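A Rental Kit for Teaching by Hand: Questions for the Founder of Mulular

Mulular rents out equipment for recording manual tasks. A customer gets a pair of hand-held grippers, the cabling, a head camera and a case of spare jaws, and keeps the lot for as long as the job runs. The company began in January in two rooms behind a printing shop and now ships kits to laundries, small parts suppliers and a few university labs. We spoke with the founder, who asked that the article stick to the product and leave names out of it.

The first question was who rents such a thing.

"People who have already bought a robot arm, mostly," the founder said. "They have the arm, they have the floor space, and then they find they need a lot of recordings of the job before the arm can learn any of it. They can drive the arm by remote control to get those, but it's slow and the operator gets tired. With our kit you pick up a gripper in each hand and do the job at a table."

The grippers went through several versions. The earliest was built around a bicycle brake lever and made customers' fingers sore by lunch. The current model is called the Pelau. It is heavier than the founder would like.

"Everybody complains about the weight, and they're right to. Most of it is the housing. We tried a thinner one and it cracked when it was dropped, and people drop them all the time. So the thick housing stayed. If you're doing a full shift, switch operators every 20 minutes. We put that on the card inside the lid, and I'd say half of our customers read the card."

Pricing is by the week, with a deposit. The founder would not give the full rate sheet but said that a customer who records 1,000 good runs in a rental period pays less per run than one who sends an employee out for training on a remote control station. Runs that have to be thrown out are the main cost. A run is thrown out if the camera loses sight of a gripper, if a cable pulls on the wrist, or if the operator stops to think.

"That last one surprises people," the founder said. "You can't stand there with your hand in the air deciding. The recording has all of that in it, and later the arm will do the same. We tell new operators to practice the job with the grippers for a whole morning and record none of it."

The cables come up in nearly every review of the kit. A reviewer at Wetgate, a trade newsletter for laundry owners, liked the grippers and disliked being tied to the table by them. Asked about this, the founder did not argue.

"They're a nuisance. A wireless version would need a battery in each hand, and I've just told you about the weight. What we do is tell people to run the cable along the forearm and leave some slack at the elbow. It helps. It doesn't fix it."

We asked which jobs the kit handles badly. The founder named wet items, anything with a zipper, and anything heavier than a full water bottle. Cloth is in the middle. It is the most requested material and the one customers give up on most often.

"Cloth never lands the same way twice. With a box, you learn one grip and you're done. With a napkin or a hand towel you have to find an edge first, and the jaws have no feeling in them. We ship a flat pointed plate that goes on the front of the gripper for that. You slide it in low and lift. Some operators like one plate on the right hand and the plain jaw on the left."
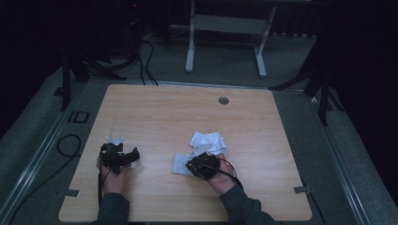

The plate is included in the price, and the founder said replacements are cheap. Customers are told to begin with a single piece of plain cloth on a bare table and to add a second piece only when the first goes well. White cloth on a light table can be hard for some cameras to pick out, so the kit comes with a sheet of lighting advice. It boils down to putting a lamp on one side so that the folds throw a shadow.

A linen service called Insaurralde has had a kit longer than any other customer. It recorded 52 hours before it trained anything, and then found that a good part of that came from a single operator who folded left-handed.

"They called and asked if they had to start over," the founder said. "They didn't. They brought in a right-handed operator and kept going. But now we ask every customer at the start who's going to hold the grippers, and we want at least 2 people."

Support is by phone from 8 in the morning until 4 in the afternoon. Most calls are about the software that comes with the kit, which the founder described as fine once it is set up and irritating before that. A new installer is due out with the next batch of kits. The rental price will stay where it is through the change, and customers who already have a kit can download the installer without sending anything back.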